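May, bench log, coatings

Binora enamel, second batch. The can from Laller came in with a dented lid but the seal was sound. Stirred by hand, strained once through the fine mesh, left to stand until the bubbles cleared. Viscosity is higher than the first batch at the same room temperature. Lot 3734, written on the shelf card.

Prepared the mild steel coupons the usual way: degrease, scuff with 800 grit, wipe down, hang. Two coats, 40 minutes between them. First coat sagged on the lower edge of every coupon hung by the corner hole. Coupons hung by the center hole came out even — same gun, same pass speed. Going to the center hole from now on and scrapping the corner jig.

The Istara primer is still the weak point on anything round. On flat stock it passes the tape test. On 6 mm rod it lifts at the bend, always on the outside of the curve, and the topcoat goes with it. Tried a thinner primer coat on three rods. One lifted, two held. Not enough to change the sheet.
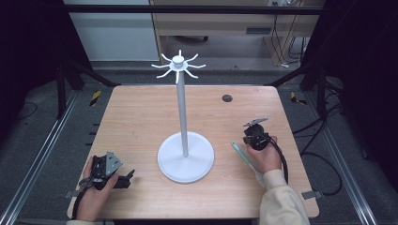 White mug tree, eight curved arms on a round base.

Thin curved parts need their own schedule. Proposed: primer cut 30 percent, one light pass from each side, longer flash-off, then topcoat. Dip coating would cover the inside of the curve better, but we get a bead at every tip and someone has to file it off.

Oven log: controller reads high compared with the Lefèvre probe at the back shelf, closer at the front. Moved the rack forward. Door gasket is flattened at the hinge side, replacement not ordered yet.

To do: repeat the rod bends with the cut primer, clean the gun needle, relabel the thinner cans. Leave the rejected corner-hole coupons in the tray, they are still good for the scratch test.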